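Foire aux questions – Entretien et nettoyage des textiles d'ameublement

Service technique Flenden, gamme Clultmont

Dernière mise à jour : novembre

Comment lire le code d'entretien cousu sous l'assise ?

L'étiquette porte une lettre. W autorise les produits à base d'eau, S impose un solvant sans eau, WS admet les deux, X limite l'entretien à l'aspiration. En l'absence d'étiquette, traiter le revêtement comme un code X jusqu'à confirmation par le revendeur. Le code porte sur le tissu seul et ne renseigne pas sur le garnissage.

Les housses Clultmont sont-elles lavables en machine ?

Les housses à fermeture à glissière le sont à 30 °C, essorage réduit, fermeture fermée, housse retournée. Les revêtements agrafés ou collés sur la structure ne se déposent pas. La présence d'une glissière sur un coussin d'assise ne signifie pas que la housse est lavable : sur les modèles antérieurs à la série 3, elle sert uniquement au montage en atelier.

Quelle fréquence d'aspiration prévoir ?

Une fois par semaine en usage domestique, chaque jour en usage hôtelier ou en salle d'attente. Utiliser l'embout plat à puissance réduite, dans le sens du tissage. La brosse rotative est à proscrire sur les tissus bouclés et sur les chenilles.

Que signifie l'indice Martindale indiqué sur la fiche produit ?

Il s'agit du nombre de cycles de frottement supportés par le tissu avant rupture des fils, mesuré en laboratoire. Il ne dit rien de la tenue des couleurs, du boulochage ni de la résistance aux taches, qui font l'objet d'essais distincts. Deux tissus de même indice peuvent donc vieillir très différemment.

Comment traiter une tache récente ?

Absorber avec un chiffon blanc, sans frotter, en partant du bord vers le centre. Sur un code W ou WS, appliquer ensuite une solution d'eau déminéralisée et de savon neutre, à raison de 2 ml de savon pour 400 ml d'eau. Tester au préalable sur une zone cachée et attendre le séchage complet avant de juger du résultat. Ne jamais verser la solution directement sur le tissu.

Une auréole est apparue après le nettoyage. Que faire ?

L'auréole provient en général d'une humidification localisée. Humidifier légèrement tout le panneau, de couture à couture, puis laisser sécher à plat et à l'abri du soleil. Si la marque persiste après deux passages, il s'agit probablement d'un résidu de savon : rincer à l'eau déminéralisée seule.

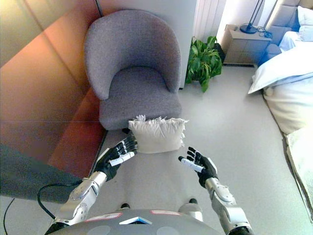 Peut-on employer un nettoyeur vapeur ?

Non sur les codes S et X. Sur les codes W et WS, la vapeur est tolérée à distance, sans contact de la buse avec le tissu, sauf sur les velours, dont le poil se couche de manière irréversible. Les assises collées sont exclues dans tous les cas : la chaleur ramollit l'adhésif entre la mousse et le support.

Mon tissu bouloche. Est-ce un défaut ?

Le boulochage des premiers mois correspond à l'évacuation des fibres courtes restées en surface. Il se traite au rasoir textile, lame propre, tissu tendu à la main. Un boulochage qui se poursuit au-delà d'un an peut être examiné par le service après-vente sur envoi d'un échantillon de peluches et du numéro de lot.

Comment stocker un siège pendant plusieurs mois ?

Dans un local sec et ventilé, sous une toile de coton. Le film plastique retient la condensation et favorise les moisissures. Ne rien poser sur l'assise. Laisser un espace libre entre le dossier et le mur.

Quelle est la différence entre les traitements Shiferaw et Plutley ?

Shiferaw est un apprêt déperlant appliqué en usine, avant la coupe. Il ne se renouvelle pas. Plutley est un spray de protection appliqué sur le siège fini, à renouveler après chaque nettoyage humide. Un flacon de 700 ml couvre un canapé de 3 places en deux couches croisées. Les deux traitements sont compatibles. Ni l'un ni l'autre ne protège contre les encres, les teintures de jean et les corps gras chauds.

La garantie couvre-t-elle les dommages liés au nettoyage ?

Elle couvre les défauts de tissage, de couture et de teinture. Sont exclus les dommages dus à un produit non conforme au code d'entretien, à un détachant chloré ou à un lavage en machine non autorisé. La décoloration par exposition directe derrière un vitrage est également exclue.

Où trouver le numéro de lot ?

Sur l'étiquette blanche agrafée à la toile de fond, sous la référence du coloris. À défaut, il figure sur le bon de livraison. Toute demande de housse de remplacement doit le mentionner, les bains de teinture variant d'un lot à l'autre.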